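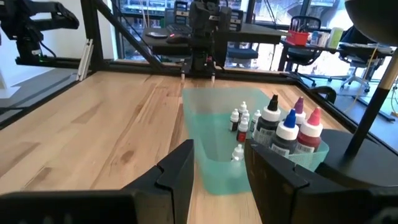
4.2 Borrowing, returning, and the meaning of "back in a minute"

The sign-out sheets from the 11 workshops describe a world of perfect order. Items leave the shelf, items come back to the shelf, and the two columns agree to a degree that should have made us suspicious sooner. The interviews describe somewhere else. Of the 128 members we spoke to, most said they had taken a shared supply without signing for it, and most of those added that they would not call it borrowing.

The word matters more than we expected. Members at Cuvari kept "borrow" for anything that left the building. A bottle of paint carried to another table was "over there," and it could stay over there for nine weeks without troubling anyone's conscience. At Stosta the line was drawn at lunch: an item kept past the meal had been borrowed, and one returned before it had merely been used. Neither rule was written down, and members at both sites were surprised to be asked about it.

Small consumables caused most of the friction. Large tools are hard to lose and embarrassing to be seen carrying. Paint, glue, and tape have neither drawback, and they come back with less in them, which the sheets have no column for. Uçar (2.3) treats this as a problem of measurement and proposes weighing containers on return. We tried this at one site for a short period and can report that the scale was borrowed.

Table layout had some bearing on where things ended up. Where members worked at fixed stations, supplies tended to gather at the station of whoever had been there longest, a pattern that seniority explains better than need. Where tables were shared, as at Ikcombe (Figure 3), members were more likely to leave supplies in the middle and describe them as put away.

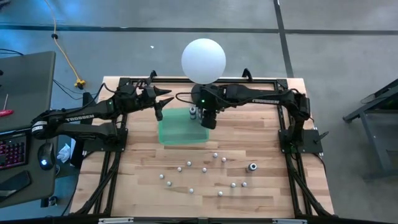 Figure 3. Worktable with a light wooden top, Ikcombe.

We coded 1,000 entries from the sheets for handwriting, completeness, and plausibility. The last category was added in July, after a coder noticed a run of return times all falling on the hour and all in the same pen. Such entries are kept in the analysis. They are poor evidence of when an item came back, but fair evidence of when somebody felt bad about it, and Section 4.3 takes them up on those terms.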